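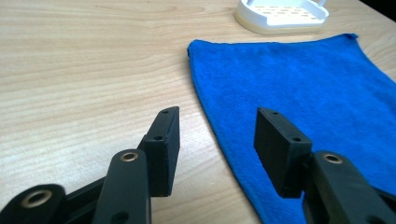 Ticket: Court reminder texts not going out for bonds posted after hours
Product: Stokura Case Desk (bond and defendant tracking)
Customer: Kalogeropoulos Bail Bonds
Opened: Mar 11, 2021
Priority: High
Assigned to: Ah-rin Jang
Status: Closed, one follow-up item

Reported problem

Defendants whose bonds are written at night are not getting the text reminder before their first court date. Office staff noticed when a defendant called to ask whether his hearing had been moved. It had not. His record showed the reminder as "Scheduled" with no send time. Bonds written during office hours appear normal.

Setup

Case Desk, hosted. Text messages go out through Zustell. After-hours calls are taken by the Ovatel answering service, which opens a draft bond record through the intake form. The agent on call completes the draft at the jail from a phone.

Log entry 1

Pulled all open bonds with a first appearance still ahead. 300 records. Of these, 62 have a reminder in "Scheduled" with an empty send time. All 62 were created through the Ovatel intake form. No record created at the front desk is affected.

Sent the list to the office so they can call anyone with a court date in the next week. Asked them not to edit the records until we have a copy of the current state.

Log entry 2

Checked Zustell first, as a failed send and a missing send can look the same from the case screen. The Zustell delivery report shows no rejected messages for this account. The messages were never handed over. Credit balance and sender number are fine.

Log entry 3

Compared an affected record with a good one. Same county, same court, same reminder template. Differences:

Time zone field: filled on the good record, blank on the affected one.
Consent to text: "Yes" on both.
Phone format: ten digits on both.
Created by: front desk user on the good record, intake form on the affected one.

The reminder job works out the send time from the court date, the court time and the time zone. With the zone blank it stops on that record, writes nothing to the error log and moves to the next one. The status stays at "Scheduled", which is misleading on our side. Raised separately, see follow-up.

Log entry 4

Asked the customer whether the intake form had been changed. They confirmed that the county drop-down was replaced by a free text box last July, at Ovatel's request, to shorten calls. The time zone was being filled from the drop-down. Front desk users still have the old list, so their records get a zone.

This does not explain why older after-hours bonds got their reminders. Checked: until the last Case Desk update, a blank zone fell back to the office default. The update removed the fallback for accounts with more than one office. Kalogeropoulos has 2 offices, both in the same zone.

Log entry 5

Changes made:

Restored the county drop-down on the intake form. Kept a "County not listed" option so the answering service can still finish a call.
Set a default zone on each office record under Settings, Offices, Regional.
Made the zone a required field when a draft is turned into a bond. The agent sees it on the phone screen right under the bond amount.

Tested with a dummy defendant and a court date two days out. Send time was filled on save. Message arrived on the test handset at the expected time.

Log entry 6

Filled the zone on the 62 affected records by batch update and reran the reminder job. 43 received a send time. The other 19 had a first appearance inside the reminder window, so the job skipped them — this is by design, to avoid texting a person in the middle of the night. Customer was given the 19 names and reached them by phone from the office list.

No forfeiture notices have come in on any affected bond, per the customer.

Customer reply

Reminders look right on the two bonds we wrote last night. Please leave the zone field required. One of our agents asked if it can be filled in automatically from the jail name, since he picks the jail anyway.

Support reply

The jail list does not carry a zone at present. Added to the request list with your account attached. Until then the office default fills the field and the agent only needs to confirm it.

Follow-up

Reminder job should set the status to "Error" and write a log line when a send time cannot be worked out — passed to development. Ticket closed with customer's agreement. Reopen by replying to the closing email.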